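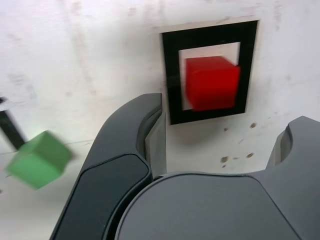 Monthly Walk-Through, Twal Building, Ground Floor
January
Walked by: Afroza Saha
Read over by: Tolera Mamo

Good morning, everyone, and thank you for keeping the hallways so clear over the holidays. It made my rounds a real pleasure! I've left my comments under each item as usual, and I'm sorry in advance if they run on a bit.

1. Front and side exits open fully from the inside
OK
Comment: Both swing nicely now. The side door used to stick on the mat, so I've turned the mat the long way — please leave it like that, even if it looks a little odd coming in from the parking lot.

2. Exit signs and emergency lights
NEEDS WORK
Comment: The light by the back stairs came on dim when I pressed the test button and faded before I let go. Tolera has asked Pruler for a new battery. Until it's in, the stairwell lights stay on all evening, please.

3. Fire extinguishers
OK
Comment: Gauges in the green, pins in, tags signed. The one in the kitchenette had a dish towel hanging from it again. I've put a hook by the sink, a nice sturdy one, and I would love to see it used.

4. Tables and work surfaces
OK
Comment: I ran my hand along all the edges looking for splinters and sharp corners and found nothing to worry about. Scuffs are fine. If you ever feel a table rock, put a note on it and tell me the same day.
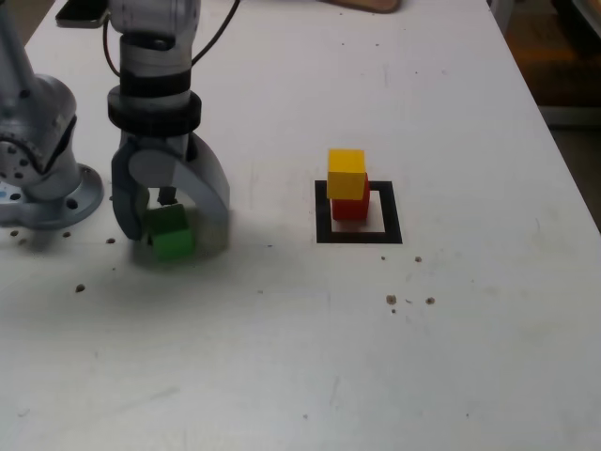
White tabletop, matte and lightly scuffed.

5. Cords and outlets
NEEDS WORK
Comment: 2 power strips in the reading room were plugged one into the other. I've separated them and moved the lamp closer to the wall. The outlet in room 146 has a cracked cover, so I've taped it over and Darkow will replace it on their next visit.

6. Storage shelves
OK, with a request
Comment: The tall shelves are rated for 200 pounds each, and I do think the paper boxes are getting us close. Could the heaviest ones go on the bottom, and the holiday decorations up top? I'm happy to come and help shift things if you catch me before lunch.

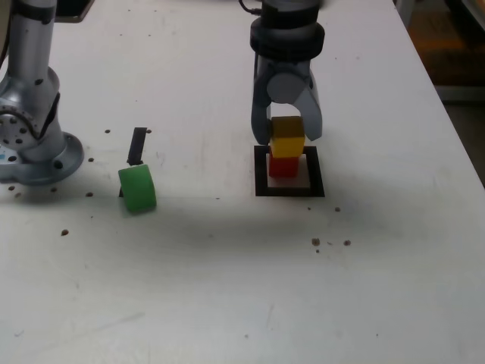
While we're on the subject of lifting, please wait for a second pair of hands with the big boxes. I know it's tempting to just get it done, and I've been guilty of it myself (my back reminded me for a week).

7. First aid kit
NEEDS WORK
Comment: Out of small bandages and low on gauze. A refill is on order from Brilaleo.

8. Floors and stairs
OK
Comment: No loose tiles, and the new stair treads are holding well. Salt bucket is filled and sitting inside the front door.

Still open from this visit: items 2, 5 and 7. Tolera will initial them on the hallway copy as they're done.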